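Against the Big Bin

Every May the storage companies tell us to buy a bin. One bin, large, gray, with straight sides, and into it goes everything that has been lying around the house since winter. I have bought this advice 13 times, by my own receipts, and I would like to register a complaint.

Loneck's spring flyer calls its biggest model "the end of clutter." Kwan-ho Yip, who sorts donations two streets over from me, calls it the place where clutter goes to get worse. I'm with him. A deep bin doesn't sort anything. It hides the gloves under the extension cords and the extension cords under the board games, and in December you tip the whole thing onto the floor and start again.

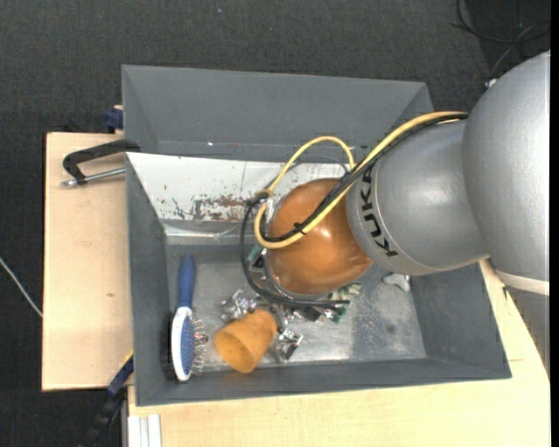
My quarrel is mostly with size. People see an empty corner and shop for something to fill it, when they ought to be looking at what they own and where they stand when they reach for it. A large rectangular bin takes over a tabletop, even a nice pale wooden one, and then whatever you want has to be fetched from above, past the rim and down. Try that with a bad shoulder. Zanetti sells shallow trays that cost more and hold less, and I still use mine daily.

Wing-yan Kao tells me I'm being unfair, and that a big bin is fine for blankets. Maybe so. I own two blankets.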